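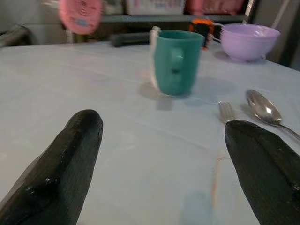 Mug, bowl, fork and spoon, between two black gripper fingers.

Equipment planner, part-time, Pledbridge

Horobets is about to buy robot arms for its table-setting work, and we need a person who enjoys spreadsheets more than robots. The rest of us can't be trusted with a catalog.

You'd work 12 hours a week starting in September. The job is to build a 2-year equipment budget, get quotes, and ask vendors what "shipping extra" means until they tell you. Spare fingers, cables and mounts count as equipment. Last year we budgeted for arms and forgot the rest, and the rest came to nearly 90 percent of the overspend.

You should have bought something expensive with other people's money and kept the receipts. Programming is welcome but won't get you out of the spreadsheet.

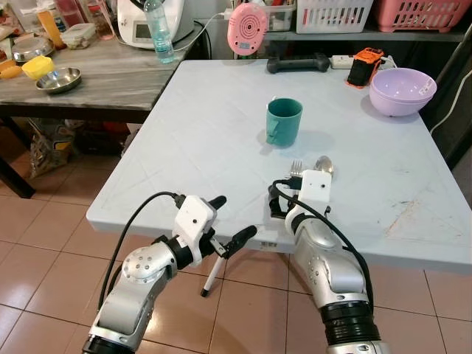

Tharindu Ranasinghe asks that applicants know the difference between a lead time and a wish, and adds that he would like the spare parts ordered before the arms this time.

Send a resume and one budget you're not ashamed of to the Horobets office, Flurnley building, Pledbridge.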